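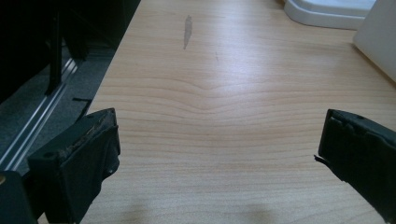 Re: [uvden-list] Inherited slides, no idea where to begin

Hi all,

Oh, this message took me back! I was in exactly this spot a few winters ago, with my aunt's slides stacked in the hall and a big pile of guilt to go with them. I'll paste the original below so the newer folks can follow along, and then ramble on underneath.

On the list, a new member wrote:

> Hello everyone, I joined last week after finding the Uvden archives through a search. My grandfather took slides his whole life and they've all come to me. My best count is 2,000, mostly in trays, the rest in little yellow and gray cardboard boxes with his pencil notes on the lids. I'd like to get them scanned so my cousins can have copies before our reunion in July.
>
> I priced it with Coetzee and it was more than I can spend in one go. So I'm thinking of buying a used scanner and doing it at home in the evenings. Is that crazy? I'm not very technical. I can follow instructions if they're written for normal people.
>
> Also, some of the trays smell musty and a few slides have spots on them. And I'm scared of getting them out of order. He was very careful about his order.
>
> Any advice welcome, and sorry if this gets asked every month.

It does get asked every month and we love it every time, so please don't apologize.

First, no, you're not crazy. I did around 1,000 of my aunt's on a secondhand flatbed from a thrift store in Flurkport, one radio show at a time, and I'm about as technical as a houseplant. It took from January until the tomatoes were in. Some evenings I did two trays, and there was a whole stretch in March where I did none at all and walked past the scanner feeling bad about it.

Now the thing I wish I'd done, which is look at them all before scanning any. I mean really look, with a light panel and a cheap loupe, or even just held up to a lamp. My aunt had trays and trays of mountains. Lovely mountains, I'm sure, if you were standing in front of them! But on film they were small and blue and all the same, and I scanned them faithfully for three weeks before it dawned on me that no one in my family was ever going to want them. After that I started sorting. People first, then houses and cars and dogs, then places with somebody's handwriting on the mount, then everything else. I never got to everything else and I sleep fine.

For your July reunion I'd be pretty ruthless. Pick 600 at the very most and do those. The rest can wait until fall, and your cousins will be so busy shrieking at each other's haircuts they won't ask where the other ones are.

About the order. I understand completely, my aunt numbered every mount and then numbered the trays too. What worked for me was boring. Before I took anything out of a tray I took a phone picture of the tray from above, and another of the index card in the lid. Then I penciled a tiny tray letter on each mount in the corner, on the side away from the film. Pencil, please, a soft one. I used a felt pen on the first tray and some of it came off on my fingers and then on a slide of my cousin's christening, and I'm still a bit sick about that.

For the file names I use the tray letter and then the slot number, and that's all. I know some of you put the place and the year and everybody's names in the file name. I tried it and got tired and started abbreviating, and now I have a folder where I can't read my own abbreviations. The stories go in a plain text file sitting in the same folder, one line per slide, and if I don't know anything about a slide there's no line.

His pencil notes on the box lids are worth as much as the pictures, by the way. Copy them out word for word, misspellings and all. My aunt wrote "Ed's boat (not Ed's)" on one... oh shoot, I'm not supposed to put family names on the public list, the moderators can snip that if they like. Anyway, it made my mother laugh until she had to sit down, and I'd nearly thrown the lid out.

On musty trays: get the slides out of them and into something clean and dry before you do anything else, and keep the musty ones away from the good ones. Mine lived in the spare bedroom on a bookshelf, away from the outside wall. Not the basement, not the attic, and not the garage, even if the garage is where you have room. If the spots look fuzzy, or kind of like little threads, set those slides aside and write to the list again with a close-up, there are people on here who know a lot more about mold than I do.

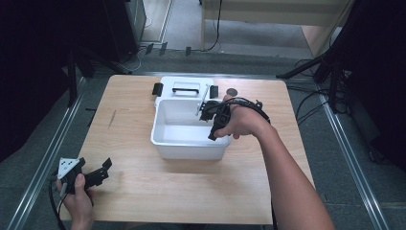

Do I have to clean every slide before I scan it?

Only the ones that look dirty when you hold them up to a light, and for most of those a few puffs from a rubber bulb blower will do. Leave the cloths and liquids alone until you've asked here about the particular slide.

Okay, scanners. People here have strong feelings and I'm going to get replies for this, but for somebody who's never done it, I'd get a flatbed with a light in the lid and the plastic holder that takes slides. Check that the holder is included! Mine was missing and I spent a month hunting for one. The dedicated slide scanners are sharper, no argument from me, but the used ones can be fussy about modern computers and you said you wanted instructions for normal people. There isn't a normal person alive who enjoys hunting for an old driver at eleven at night.

I use Cukoso to run mine. It's plain to look at and the buttons are big and it remembers my settings from one night to the next, which the program that came in the box never did. There's a dust removal setting that I leave off for anything with faces in it, at least on my scanner, after it nibbled the corner off somebody's glasses. Try it both ways on the same slide and see which one you like.

Resolution is where people tie themselves in knots. Scan a few slides at different settings, look at them on your own screen at the size you'd really look at them, and stop going up when you can't see any difference. Then write that number on a sticky note and put it on the scanner lid. If you change your mind halfway through a project you'll be tempted to go back and redo the first half, and that's how projects end up under the bed.

Save two copies as you go, one on the computer and one on a drive that lives in a different building. Mine's at my sister's, in with her Christmas things. I swap it when I go over for dinner. I lost one whole tray's worth of scans to a dead laptop early on, and it wasn't the end of the world because I still had the slides, but I did say some words.

A few odds and ends while I'm thinking of them, in no order at all:

Kids' noses are the best way to check which way round a slide should go. I mean it! If you've got a known face with a crooked smile or a side part, check it against a print. Failing that, look for writing on a shop sign or a license plate. I had an entire vacation flipped before I noticed everybody was driving on the wrong side of the road.

If a slide has gone pink or red all over, don't panic, it's the dyes, and a good bit of that can be pulled back on the computer later. Scan it, mark it, move on. Save the fixing for some rainy Sunday-type afternoon when you've got a pot of tea and no deadline.

Glass mounts are heavier and they can crack, so handle those one at a time. Some of mine showed funny rainbow rings in the scan and I never did find a cure I trusted. If anybody on the list has one, I'd love to hear it.

And please keep the slides afterward. I know it's tempting, once it's all on the computer, to reclaim the closet. But somebody down the line may have a better scanner and more patience than either of us. I pared mine down to what fit on one shelf, and the mountains went to a school art room in Flurkport where I believe they're being cut up for collages. I think my aunt would've grumbled and then gone to see them.

Back to Coetzee for a second. I know the full quote was too much, but you might ask them for a price on just your favorites, a small handful that you'd want printed big for the wall. I did that with two of mine, the wedding one and the one of my grandmother laughing on the porch steps, and did the rest myself. That felt like a fair split to me, and it gave me something to hang up while the other stuff dragged on.

Tell us what you end up buying, and what your grandfather took pictures of! You only said "his whole life," and I for one want to know if there are dogs.

Off to make supper. The old thread on tray types is in the archives too, if anybody can remember what it was called. I looked under "carousel" and got a lot of messages about a county fair.

Cheers from a chilly Flurkport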